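Gakberg Drying Cabinet
Installation and first use, section 4: Placing, leveling and first drying program
Revision of Jul 30, 2023

4.1 Before you begin

Please read the full section one time before you start the work. The cabinet is heavy when it is still in the carton and two persons must lift it. Keep the carton and the foam corners until the first program has finished without fault, as Brukurus service can accept a return only in the original packing.

You need a spirit level, the flat wrench from the accessory bag, and a cloth for wiping the inside.

4.2 Choosing the place

The floor must be firm and flat. A thick carpet is not suitable, for the air inlet is at the bottom of the door. Leave 30 mm of free space at each side and 7 cm at the back. If you have the model with the Laitinen exhaust kit, the space at the back is decided by the hose, see section 6.

CAUTION: Do not place the cabinet in the same closet with a gas heater.

4.3 Leveling

1. Push the cabinet to its place with the door closed and taped.
2. Remove the tape and open the door fully.
3. Put the spirit level on the bottom plate, first from left to right, then from front to back.
4. Turn the front feet with the flat wrench. Clockwise makes the foot longer.
5. Close the door and open it halfway. It must stay where you leave it. If it swings, repeat step 4.
6. Tighten the lock nut of each foot against the cabinet.

Note: The rear feet are fixed. If the cabinet leans backward, use the plastic plates from the accessory bag under the rear feet.

4.4 Electrical connection

The rated power is 1,172 W. Connect the cabinet directly to a grounded wall outlet. Extension cords and timers are not allowed. The plug must be reachable after the cabinet is in its place.

4.5 Sorting the laundry

Small pieces such as cloths and towels dry faster than shirts and trousers, so it is better to dry them in a separate program. Check the care label of each piece. Wool and silk should be dried only with the program Gentle. Pieces that have been cleaned with solvent must never be put in the cabinet.

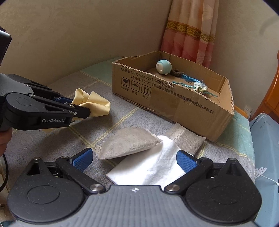 Cloths on a fabric-covered surface, with an open cardboard box.

When the program is over, let the pieces cool before you fold them. Warm cotton that is folded at once can get hard creases, and these are difficult to remove without iron.

4.6 First program

The first program must be run empty. A light smell from the heating element is normal and will go away.

1. Wipe the inside with a damp cloth and let it dry.
2. Fold down all hanging rails.
3. Close the door until you hear the click.
4. Turn the knob to Normal and press Start.
5. Wait until the lamp End is lit. Do not open the door during this first program.
6. Open the door and let the cabinet air out.

CAUTION: The upper rail can be hot after the program. Do not touch it with bare hands.

If the lamp Filter is blinking, pull out the lint filter and insert it again with the arrow pointing up. If it still blinks, order a new filter from Dirnura spare parts, item 495.

Continue with section 5, Daily use.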